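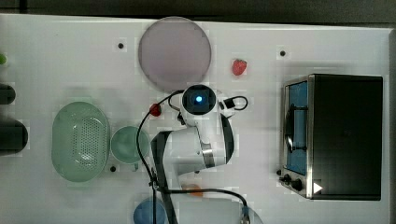
Mesa de cocina Prirkalel, tablero blanco

Superficie de trabajo y de comida para cocinas pequeñas. El tablero es blanco y liso, sin dibujo, y combina bien con vajilla de color: un plato rosa pálido, un bol verde claro, una taza azul. También los alimentos pequeños, como una fresa, se ven enseguida sobre el blanco, y esto ayuda cuando se prepara comida con niños.

Para qué sirve

La mesa está pensada para hogares donde la misma superficie se usa durante todo el día. Por la mañana se desayuna en ella, a mediodía se lava y se escurre la verdura, y por la tarde se deja el sitio libre para otras tareas. Caben a la vez un horno tostador en un lado y un escurridor ovalado grande en el otro, con espacio en el medio para el plato y los boles.

Recomendamos colocar el horno siempre en el mismo lado, con la parte trasera separada de la pared según las instrucciones de su fabricante. No ponga sobre el tablero bandejas recién sacadas del horno – use un salvamanteles.

Versiones

Prirkalel Skostness: patas rectas, tablero fijo. Es la versión más vendida en nuestra tienda.
Prirkalel Padham: mismo tablero, con 2 cajones poco profundos para cubiertos y paños.

Las dos versiones admiten una carga de hasta 30 kg repartida sobre el tablero. El horno tostador, la vajilla y el escurridor no están incluidos en el precio.

Montaje

La mesa se entrega desmontada en una sola caja. Hay 6 tornillos largos para las patas y una llave. Apriete primero todos los tornillos con la mano y solamente después con la llave, porque así las patas quedan rectas. En la versión Padham los cajones se montan al final.

Limpieza y cuidado

Paño húmedo y jabón suave. El zumo de fresa, el tomate y la remolacha pueden dejar color si se quedan mucho tiempo; conviene limpiarlos en el momento. No utilice polvos abrasivos ni el lado verde del estropajo. Debajo de un escurridor mojado es mejor poner una bandeja – el agua que corre hasta el canto del tablero es lo que más lo daña con los años.

Entrega y garantía

Enviamos desde el almacén de Chisholm. La garantía es de 5 años para las patas y el tablero, y de 2 años para las guías de los cajones. Si falta una pieza en la caja, escríbanos con el número de pedido y la mandamos sin coste.

Ficha revisada en septiembre de 2026.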